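Robotics & Automation > Purchasing and Budgets

Multi-finger hand or two-finger gripper for a small sorting cell: what else belongs in the budget?

Posted by benchload_mt

We are putting together a December purchase request for one tabletop arm. The task is light sorting: small stationery and craft items come in on a plate or lie loose on the table, and they have to end up in the right bin. Parts are the size of pens, scissors and erasers. Nothing is heavy. The table is wood and will stay wood.

The arm is settled (Edeo, the short-reach model). The open item is the end effector. Tsakiris quoted a multi-finger hand, and Brarnura quoted a plain parallel gripper at a much lower price. Setup for reference:

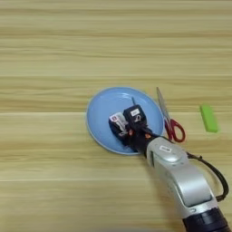 Hand over the plate, scissors and green block to the right.

My limit for everything past the arm itself is $2000 in the first year, with the hand on a separate lease line if we go that way. I need to know:

- whether the hand is worth it for parts like these
- what people forget to put in the request
- how many spare fingers to carry

The cell would run 20 hours a week, single shift, with an operator in the room.

fourbar_linkage

Price the task before you price the hand. Write down every part you have to pick, the narrowest dimension of each, and what it is lying on. Then sort the list by how hard each part is to get hold of. A small block on bare wood is an easy pick for a parallel gripper. Scissors lying flat are a poor pick for almost anything, as the blades give you very little height to close on. A plate with a raised rim takes away approach angles, and that will cost you more in programming time than in hardware.

If only one or two parts on the list defeat the parallel gripper, change how those parts are presented. A foam insert or a shallow tray with slots is cheap. If half the list defeats it, lease the hand.

Items I see left out of requests most often:

Cable management. Look at how far the loop stands off the arm here:

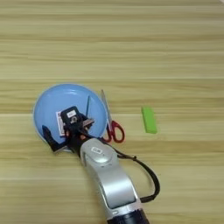 Cable loop on the right side of the arm.

A loop like that needs its own clearance in the layout. Draw the arm with the cable on it, then place the bins. Budget for clips or a sleeve and for one full spare cable. We paid $88 for the spare on our Imness cell and should have ordered it with the arm, because freight on a single cable was silly.

Adapter plate. The hand and the wrist flange do not always share a bolt pattern. Ask both vendors for drawings and compare them yourself.

Mounting. A wood top will flex under a moving arm. Either put a steel plate under the base or plan on a separate stand. Our plate and hardware came to $831 installed, which was the largest single line after the arm.

Spares. One complete set of fingertips in the drawer for the parallel gripper. For the hand, ask whether single fingers can be swapped on site or the whole unit goes back. If it goes back, your spare is a second hand, and your budget is gone.

Also get the calibration procedure in writing before you sign. Some vendors include it and some bill it as a visit.

quietpallet

just get the cheap gripper. you can always upgrade later

orrin_flats_lab

The upgrade advice above is fine only if the controller license covers the second end effector. Check that. With our arm the base license drove two fingers, and the hand needed a paid add-on plus a different I/O board. The quote for the hand did not mention either one. It was in the arm vendor's option list.

On the $2000: with a mounting plate at the price fourbar gives, you have a bit over half left for cable, adapter, fingertips, trays and any guarding your safety review asks for. That is workable with the parallel gripper. With the hand on a lease I would hold back a quarter of it for support calls in the first months.

I disagree slightly on scissors. Handles are a reasonable target if the pair always faces the same way. If they arrive in any orientation you need vision that can find the handles, and that goes on the request as its own line, with a light. Glossy arm covers throw highlights, so test the camera with the arm in view, in the actual room, before accepting it.

Ask for a trial with your own parts. Mail them a box and have them send back the pick log for every attempt, including the misses.

Filed under: end effectors, tabletop arms, cost planning

This site uses cookies to remember your login and thread settings. Accept | Manage preferences

Contact the moderators | Terms of use | Back to top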